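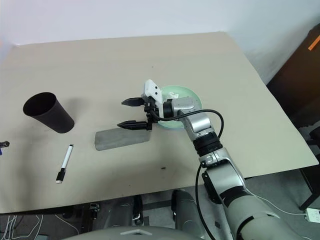
Bench notebook, tabletop wear and cleaning
17 May 2025

Purpose. Decide how we wash and wipe the beige board before the next round of stain samples, and stop everyone using a different method. Romain Moulin wants one written procedure that can be handed to Trarnmont with the sample boards. Notes below are in the order I did things, so some of it repeats.

Starting condition. The board had small specks over it, with one darker spot towards the front on the right, ahead of the plate. The objects on it were the usual mixed lot: the pale green plate with a bit of crumpled white stuff on it, the black cup on its side, a grey block, a white marker with a black cap. I cleared the lot to the trolley before starting. The marker was capped when I picked it up. Please keep it so. The ink from the last uncapped one is still on the Kisley board from February, and two rounds of solvent have only spread it.

Dry pass first. Soft brush, back to front, always off the straight front edge into the pan. Brushing towards the wall pushes grit into the gap and it comes back out the next time somebody leans on the board. Most of the specks lifted. They were hard and pale under the lens, probably filler dust. The dark spot did not move.

Wet pass. Water at 40 degrees with Sultana concentrate, 3 ml to the litre. Cloth wrung until it no longer drips. Strokes the full width of the board, overlapping by half a cloth. Turn the cloth at the end of each stroke. I timed the board as visibly dry after 11 minutes with the window shut. No streaks seen at a low angle with the hand lamp, apart from one band near the back where I had let the cloth get too wet. Went over that band again with plain water and it cleared.

Dark spot. Tried in this order:

1. Sultana solution left standing for two minutes, then wiped. No change.
2. Same again, with a nylon pad, light pressure. Edge of the spot slightly less sharp.
3. Jullar paste on a cotton bud, one minute, rinsed. Spot gone to the eye. A faint dull patch remains, a bit larger than the original mark.

The dull patch matters. Gloss meter before the paste gave 84 beside the spot. I did not take a reading after, as the meter had gone back upstairs with Bernadette Bouvier. To do. Until there is a number, treat Jullar as a last resort and keep it off any board that is going out for measurement.

Plate. Washed by hand in the same solution, rinsed, stood on edge in the rack. The rim holds water on the underside, so it needs turning once. No marks on the surface that a fingernail could catch. The crumpled bit went in the bin. I would like the plate to stop being used as a general dump for used wipes, or at least emptied at the end of each session. If a used wipe has solvent in it and sits overnight, we have no idea what the plate is contributing to the next sample.

Cup. The outside is textured and holds dust in the low parts. A bottle brush does the inside well enough. For the outside I used an old toothbrush, then a rinse. Store it upright. Left on its side it rolls, and the lip picks up whatever is on the board.

Grey block. Labelled in the drawer list simply as 'block, grey'. I rinsed it, squeezed it out and put it on the rack by itself. It is still damp in the middle several hours later. It should not go back on the board until fully dry, or we get a rectangular tide mark that takes longer to remove than anything else listed here. Suggest we buy two and alternate.

Cabinet side. I wiped the brown cabinet by the wall while I was there. Dry cloth only on the wood. There is orange tape on the upper corner; I left it alone. If it is to come off, warm it first and pull slowly along the grain.

Procedure as it stands, for the card:

- Clear everything to the trolley.
- Brush back to front.
- Wipe with Sultana at 40 degrees, 3 ml per litre, well-wrung cloth.
- Leave 11 minutes.
- Check at a low angle with the lamp.
- Re-wipe any streaks with plain water.
- Return the objects only when dry.

Open points:

- Gloss reading on the dull patch.
- Whether a cooler wash does as well. Trarnmont may not have warm water at the bench.
- Does the board edge swell with repeated wiping? I have marked a place on the underside for the calliper and will measure after ten washes.
- Drawer list needs a proper name for the block.

Left the board bare overnight, window shut.

Comments

B. Bouvier: Meter is back in its case on the lower shelf. Take the reading in the same direction as the first one, the board has a slight grain in the finish and you will lose a point or two if you turn it. Agree on the plate.

R. Moulin: Fine for Trarnmont apart from the temperature. Can you run one board cold before I send the card? Also the concentrate comes with a cap measure over there, so give the dose in caps as well as ml.

B. Bouvier: The Kisley board is mine - please don't try the paste on it yet. I want a photo under the side lamp first.

R. Moulin: Two blocks ordered.

Workshop notebook, shared copy. Contact: bench desk, extension 84. Back to top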